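Trarkgate
Open positions > Hodville site

Practice Reviewer, Two-Arm Handling (contract, six months, possible renewal)

We are hiring a person to tell us which of our rules are worth keeping.

Trarkgate writes working rules for labs and small shops that use pairs of light robot arms on soft goods: blankets, towels, clothing, bags. Our current rule book is called Yupanqui. It has grown every year and has never been cut. Some of its rules came out of real trouble on the floor. Others were copied from guides for much bigger machines, and a few seem to be there because a customer once asked for them and we said yes. We would like to know which is which before we print another edition.

You should know going in that the staff do not agree about this. Loïc Chevalier, who edits Yupanqui, thinks most of it holds up. Brayan Huaranga runs the cells and thinks a good half of it gets signed and ignored. You would report to Ona Bite, who has declined to take a side.

What the work is like

Most of your week is spent next to a cell, watching a task and reading the rule that is supposed to cover it. You will find that the two often drift apart. Take Rule 5, "the work surface shall be clear of loose matter before motion." It reads well. Then you put a fringed blanket down.
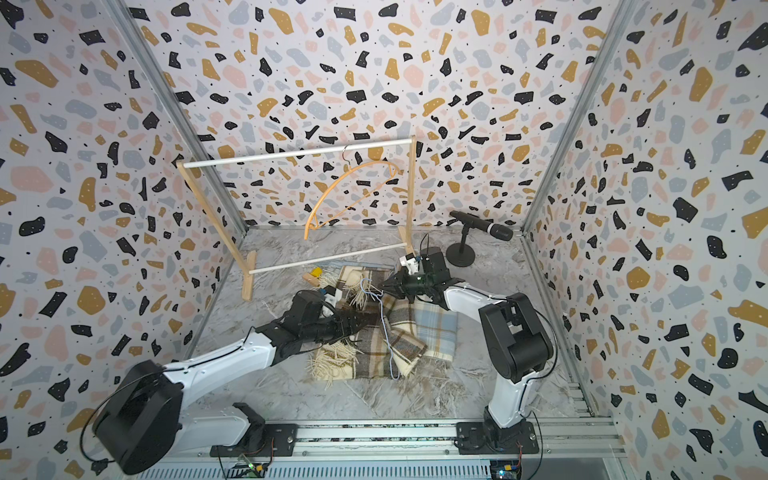

Does a thread count as loose matter? Does a cord lying over the cloth? Rule 5 doesn't say, and operators have been ticking the box anyway. We have more than 2,000 signed check sheets on file and we don't believe they prove much. If your first thought on hearing that number was "good, plenty of data," this may be the wrong job for you.

The same goes for success rates. Yupanqui lets a team call a fold "complete" without saying who decides or what the cloth has to look like. You will be asked to write a plain test that two people can apply separately and get the same answer. If it can't be done, write that down and we'll drop the claim.

Duties

Watch runs at Hodville and, one Monday each month, at our Lulville shop
Compare each rule with what operators do, and record the difference in plain words
Mark every rule keep, fix or drop, with the evidence attached
Draft new wording for start-up checks, cable and cord handling, and items left within reach of the arms
Sit in on supplier demos and ask how many tries came before the one we are being shown 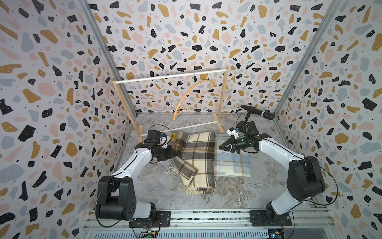

Two-arm cell with plaid blankets, Hodville.

What we need from you

Five years of hands-on work with machines of some kind. Robots are fine, and so are looms, packing lines or commercial laundry. You need to have been the one running the thing or fixing it.

Clear written English. We will ask for a sample, no longer than a page. Please don't send a slide deck.

Willingness to say "I don't know" in a report that a customer is going to read.

Training in machine safety is useful. A certificate will not get you an interview by itself, and lacking one won't rule you out.

What we can't promise

We can't promise that your findings will be adopted. The last review of this kind was led by Yhon Apaza, and only part of it made it into the book. He still works here and will talk to any finalist about how that went, without a manager in the room. Your full report will go to all staff as you wrote it, and that is in the contract.

We also make no claim that following Yupanqui makes a cell safe. It is a set of habits. Each site still has to do its own risk assessment, and you will be expected to correct anyone here who suggests otherwise.

Hours and place

On site, four days a week, early shift. Reports can be written at home. There is no remote version of the watching part. The pay band is sent to everyone who applies, before the first call.

How to apply

Write to Brayan Chambi at the Hodville office. Include a short work history and your one-page sample, which should take a rule you have had to work under, at any job, and explain whether it did what it was meant to do. We'd like at least one weak spot in your own argument pointed out. No cover letter.

We start reading in May and will stop when the post is filled. Everyone who sends a sample gets a reply.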